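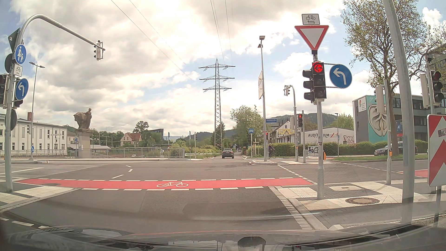

A Friday in the passenger seat: visiting the Destivero group

I went to the Destivero open day in November expecting slides, and there were slides. The claim on them was simple enough. A driving model called Vudik, trained partly on its own guesses, now picks the traffic light that applies to its lane almost as well as one trained on hand-labelled footage.

Ashraful Akanda, who runs the labelling side, put the Eschholzstraße junction up on the wall and let us have a go first. The red left arrow on the near pole was easy. Then he asked which of the other signals mattered to the car, and the room went quiet. Some are side-on, some show you their backs, and the pedestrian one is red as well. Add a yield sign on the same pole as the arrow, with a bicycle plate over it, and I would want a second look myself.

The method goes like this. An older model, Aguiar, marks up the raw video. A filter throws out any clip where its answer changes from one moment to the next. Vudik learns from what is left. Genivaldo Sampaio, who wrote the filter, says it saves them months of hand work, and I believe that part.

My trouble is with the filter. If you drop every clip where the old model wavers, you drop the hard junctions, and those are the ones I care about. I asked how many junctions like this one survived. Sampaio said the test set has 677 clips, 15 of them with a lit turn arrow. Fifteen! He agreed it was thin.

They also showed a score by distance. Past 200 metres it falls away badly, for both models. That chart was on screen for a few seconds — I had to ask for it back.

The afternoon was a ride in the test car, six of us in two groups. It behaved well, on a route the team chose. The colour of each light came up on a small display, along with the lane it was meant for.

A rival set of clips, Grisetine, is to be run through the same test over winter. Akanda promised to post the misses along with the hits. I've asked for the arrow clips separately.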